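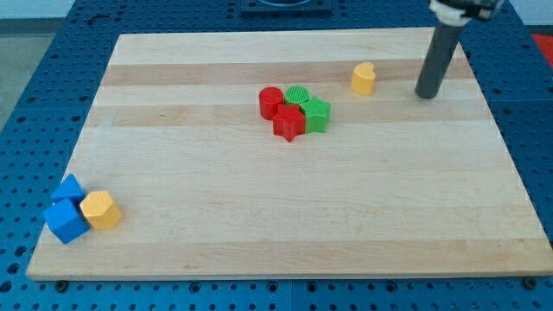
Your old rain jacket probably isn't finished

3 min read

Most shell jackets get thrown out too early. I worked the repair counter at a gear shop for 16 years, and the usual complaint was that a jacket had "stopped being waterproof". In most cases the membrane was fine. The face fabric had lost its coating and was soaking up water, so the jacket felt cold and clammy inside.

A wash with a proper cleaner and a new coat of spray-on repellent fixes that. It takes an evening. A new three-layer jacket costs a lot more, and the 2018 colours don't keep you any drier.

My own shell is a Rudine I bought in October, 17 years ago. It has a patch on the left elbow and a zipper pull made from cord. Uchenna Shehu, who I ski with, replaced a $300 Tunia after two winters and now admits he had never washed it.

Some jackets really are done. If the seam tape is peeling in long strips or the lining is flaking, let it go. I had a Hosier like that and there was no saving it.

I'd like to see shops put the cleaner beside the till and the care instructions somewhere other than a grey tag sewn into a pocket. Pai used to print theirs inside the hood, in letters big enough to read. I wish they still did.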